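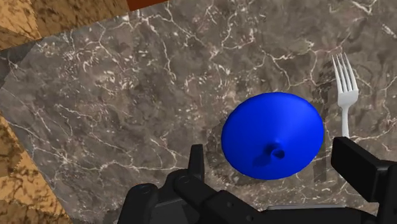

Brown marble with white and cream veining.

Pruka stone worktop cleaner, reviewed by Cinzia Fabbri

I bought the Pruka cleaner in August after years of washing the kitchen worktop with washing-up liquid, which left it smeary. It comes in a 600 ml spray bottle and is sold for marble, granite and limestone. My worktop is a pale marble from Belmonte, fitted before we moved in and no longer very shiny.

The instructions say to spray, leave for 30 seconds and wipe with a dry cloth. I used an old cotton tea towel first and it left fluff everywhere. A microfibre cloth worked much better.

Everyday marks came off easily: tea drips, crumbs stuck down with jam, greasy fingerprints near the hob. A turmeric stain faded a little over a week but is still there. The dull rings left by lemon juice did not change at all. Those are damage to the surface and need polishing, so I don't hold that against it.

The smell is mild, a bit like soap. The trigger is stiff and dribbles if you don't pull it all the way back. I ended up pouring the last third into another bottle.

I also tried the Amum wipes, which come in tubs of 50. They are handy after breakfast but dry out quickly once the tub is open, and they left streaks I had to buff off.

Neither product seals the stone. If water soaks in and leaves a dark patch, you need a separate sealer, and I would do that before spending money on cleaners.

I've bought a second bottle of the Pruka. Four stars, one off for the trigger.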